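The Red One

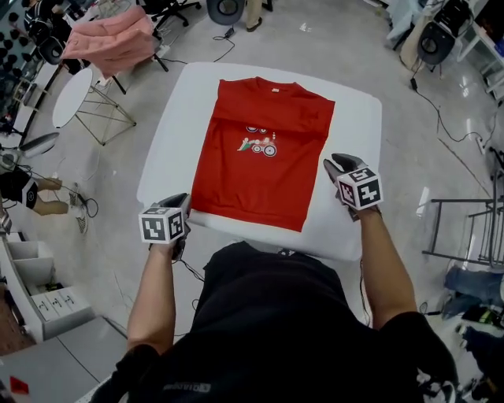 The shirt on the white table, sleeves in.

Krum Vidmar did not believe the shirt was from 1986, and he said so before Dragica had finished smoothing the collar.

"It says Pevano on the receipt," she said. "The Pevano rally. The man told me it was the rally shirt."

"The man told you."

"He had a stall, Krum. He had a sign."

Anybody could have a sign. Krum had been to the flea market in Sarncombe exactly twice, and both times he'd watched grown adults hand over money for things their own mothers had thrown out. He leaned down and looked at the printing on the chest. Cartoon wheels, somebody lying back as if they were at the beach. White, green, black, a bit more red on top of all that red.

"What is it, a bicycle?"

"It's a recumbent. They rode them down from Coltilgate. There's a whole story."

"I bet there is. How much was the story?"

She didn't answer that. She took hold of one sleeve, opened it out, decided she'd had it right the first time, and turned it in again. Dragica Karagiannis folded shirts the way she did her taxes, slowly and with her lips moving. Sleeves in, sides straight, look at it, start over. Krum's method was to roll a shirt up and shove it in a drawer. He had never had a complaint from the drawer.

"Twenty-two," she said.

"Dollars?"

"It's a piece of history."

"Forty years old and the red's that red." He put his face closer to the cloth. "Did they keep it in a bank?"

"Thirty-two years old. Learn to subtract."

He let that go. He was looking at the tag below the inside of the collar, and he wanted very much to turn it over, but she had just gotten the neck to lie flat and he knew what his life would be like if he touched it.

The shirt was for her brother, who had either ridden in the rally or had once been sick in a ditch near it. Krum had heard it both ways. The brother lived a long way off now and ran a restaurant called Hầu, and he was turning 50, and Dragica had it in her head that he would open the package and cry. Krum had met the brother. The man had not cried when a refrigerator fell on his foot.

"He was number 242," Dragica said. "There were only 150 riders and he was number 242. He never got over it."

"That doesn't make any sense."

"That's what he says!"

"So they skipped some numbers. Or there wasn't a rally."

"Why would there be a shirt if there wasn't a rally?"

Krum thought of the shirts in his own drawer. He owned one from a marathon, and he got winded on stairs. He owned one from a lobster festival in a town with no water. A shirt was the easiest thing in the world to have about something.

She stepped back to see if the edges were even. It came out a little narrower toward the bottom, and he waited for her to notice, and she did, and made a noise in her throat.

"Leave it," he said. "It's going in the mail. It'll look like a dishrag by the time he gets it."

"It's going to look nice when I put it in."

"And who sees that?"

"I see it."

He had no argument ready. He watched her pinch the hem and tug it, first one corner, then the other, and it went a little straighter, or he'd been looking at it so long that he only thought so.

"Read me the tag," she said.

"What?"

"You've been staring at it for ten minutes. Go on, before I fold it in half. You won't sleep otherwise."

He wiped his fingers on his pants and lifted the tag with one nail, careful of the collar. The print was tiny. He held his glasses out in front of him and brought them back.

"Well?"

It gave the size, and how to wash it, in 6 languages. There was no year on it anywhere.

"Medium," said Krum. "Is your brother a medium?"

Dragica looked at the shirt for a while.

"He was," she said.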